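Chapter 2
Shade and the Public Square

Learning goals
After reading this chapter, you should be able to explain how towns in warm regions have supplied shade in open places, describe the main types of fixed and movable cover, and discuss who pays for each.

Key terms: arcade, awning, canopy, valance, right of frontage

In 1684 the market town of Jindard issued a rule on the use of its main square. Sellers could hang cloth over their tables, but the cloth had to come down by sunset, and no pole could be set into the paving. The rule is short, and its wording is plain. It treats shade as something a seller may borrow from the public for part of a day. Much of the later law on outdoor trade in the region follows the same idea. 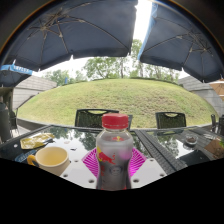
Movable cover spread quickly once light metal frames became cheap. A cloth awning needs a wall or a row of poles, while an umbrella needs only a base and a small patch of ground. Large patio umbrellas, with thin ribs that spread the fabric outward from the center, can be set close enough to leave only a narrow gap of sky between them. Owners soon found a second use for the cloth. Lettering on a valance can be read from the street, and many towns now regulate it as a sign.

The historian Nevzat Aksoy studied permit records from Jindard and the nearby port of Plendness. He found 281 permits for movable cover in a single November, a month in which shade is hardly needed. Aksoy concluded that holders renewed early to protect their place on the square. A permit in Plendness could cover up to 500 square feet, and disputes over its limits were common.

Section 2.1 begins with the arcade, the oldest form of fixed cover still in daily use in both towns.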